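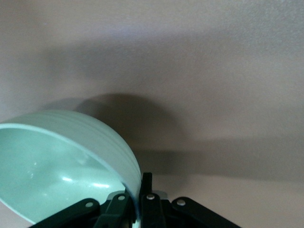 Opinion > Technology > Work and Home

Print this article | E-mail to a friend

The bowl test

By Agnese Luik

People who hear that I write about automation ask me one thing more than any other, which is when they can stop doing the dishes. My answer is that they can stop loading and scrubbing when they buy a dishwasher, and that the rest of the job will stay with them for a good while yet.

The rest of the job is the part we don't notice. It is clearing the table, scraping, stacking, and putting away. It is picking up a bowl. A bowl has no handle and no flat side. The only place for two narrow fingers to pinch it is the rim, and a bowl held by the rim wants to swing. A smooth one will turn in the grip. If it has soup left in it, the soup goes where gravity takes it. A child of 4 handles all this badly, and a child of 5 handles it fairly well, and neither of them was given a single line of code.

I spent a Friday in June at Clirkholm, a small company in Cedton that is teaching a robot arm to set and clear a table. They call the system Bunting. I watched 19 attempts at moving a bowl from one spot on a table to another. Most of them ended with the bowl where it was supposed to be. In two of them it ended upside down, and in a few more the arm stopped partway and a person had to reset things. The good ones were slow. I could have cleared a dinner for six in the time it took to do a handful of them.

Tumaini Muriithi, who runs the testing there, did not try to sell me anything. "If you tell me which bowl, which table and which light, I can give you a very good day," he said. "If you let me into your kitchen, I don't know what I can give you." He thinks a machine that can be trusted alone with ordinary dishes is years off, and he would not say how many.

I think that is the right answer, and I wish more of the industry gave it. The videos that get passed around show the good day. They are often sped up, and they seldom show how many tries came before. A viewer comes away thinking the problem is solved and only the price has to come down. Then a product arrives that can carry one kind of cup across one kind of counter, and the same viewer decides the whole field is a fraud. Both conclusions are wrong.

Shop floors are further along, and the reason is dull. A factory can change the work to suit the machine. At Dramier, the packing plant on the other side of Cedton, parts come down the line facing the same way every time, in trays made for the purpose. The arms there do one motion all shift and do it well. When the company changes a part, it changes the tray. Even so, the bin of mixed returns at the end of the building is sorted by people. The manager told me they had priced a machine for it and decided to wait.

A home can't be run that way. I am not going to buy matching dishes and put them down on marked spots so that a robot can find them. If I were that orderly I would not need the help. Whatever comes into the house has to deal with the chipped plate, the pan with the loose handle, and the mixing bowl that somebody left leaning on the toaster.

There is also the matter of what a mistake costs. A plant can plan for a certain amount of breakage. In a kitchen, one broken glass means someone on the floor with a dustpan checking for slivers, and after the second one the machine goes in the closet.

None of this means the work is wasted. Muriithi says that 2 years ago the arm could not have picked up a bowl it hadn't been trained on, and I saw it do so more than once. I would expect the first real customers to be places with a lot of identical dishes and a paid staff nearby, such as hospital kitchens and school cafeterias. A tray return line is a reasonable thing to ask of a machine. My sink on a weeknight is not, yet.

My advice to anyone putting off a kitchen remodel in hopes of a robot is to go ahead with the remodel. Get the bigger dishwasher.

Filed under: Robots, Housework, Columns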